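Walk-through notes, Tinwood Book Barn, science fiction and fantasy rooms
Checked by Brenda Pearce, Friday, before opening. Comments are mine unless marked SY (Soon-im Yoon, who knows the stock far better than I do!)

## Front room: space opera and tie-in novels

- [x] **Aisle clear to full width.** Yes, and what a difference since the March reshuffle. You can kneel down at the W shelf with a pushchair going past behind you.
- [x] **Tall cases fixed to the wall.** All brackets tight. I gave each one a proper tug.
- [ ] **No heavy books above head height.** The hardback omnibus of the Dekulon books is back on the top shelf. It runs to 1,122 pages and I would not want it on my toes. Please move it down to the second shelf, where people will also see the lovely spine.
- [x] **Kick stools have rubber feet.** Both fine.
- [x] **Floor sockets covered.** Yes.

SY: Agree on the omnibus. Could we put the three Dekulon paperbacks next to it? People keep buying volume two first and then coming back cross about who the admiral is.

## Middle room: series and sets

- [x] **Lights working.** All of them, even the one over the Wragg shelf that used to flicker.
- [ ] **Spinner racks stable when loaded.** The left one leans when the top tier is full and the bottom is empty. Fill from the bottom, please. We have 394 paperbacks in the spinners after the stock count, and there's room to spread them out.
- [x] **Exit sign visible from the reading chair.** Yes. I sat there to check and then read the first chapter of *The Salt Moons of Dornico*, so this section took longer than it should have. It opens with a smuggler being late for her own trial and I was gone by page four. Do read it if you haven't.
- [x] **Boxes off the floor.** All on the trolley.
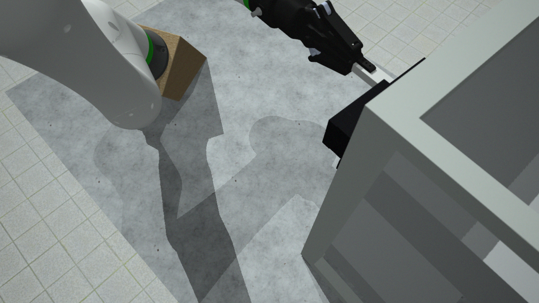 - [ ] **Shelf load within limit.** Bottom three shelves fine. The fourth is sagging a little in the middle where the complete Wragg saga sits, all in hardback. Split it over two shelves, books one to six above and the rest below. The break falls just after the siege, so it even makes sense as a stopping point.

SY: After the siege is a cruel place to stop! But yes, do it.

## Back room: signed copies and the reading corner

- [x] **Fire door opens fully and closes by itself.** Tested twice.
- [x] **Extinguisher in date, pin in place.** Yes.
- [ ] **Cabinet glass sound.** Small chip at the lower left corner. Taped for now, needs a new pane. The numbered Dornico first printing is in there (ours is 113 of 1,000), so I've moved it to the locked drawer until the glass is done.
- [x] **Rug flat, no curled edges.** New tape is holding nicely.
- [x] **Kettle lead away from the walkway.** Yes.

## To do before the reading group at 7 p.m.

| Job | Who |
|---|---|
| Omnibus down to second shelf | Brenda |
| Refill left spinner from the bottom | Soon-im |
| Split the Wragg hardbacks | Soon-im |
| Ring the glazier | Brenda |
| Put out chairs, keep the fire door clear | Both |

The group is doing the second half of *Salt Moons* tonight, so please keep your voice down about the ending if you're shelving nearby. I'm only on chapter nine and enjoying it enormously.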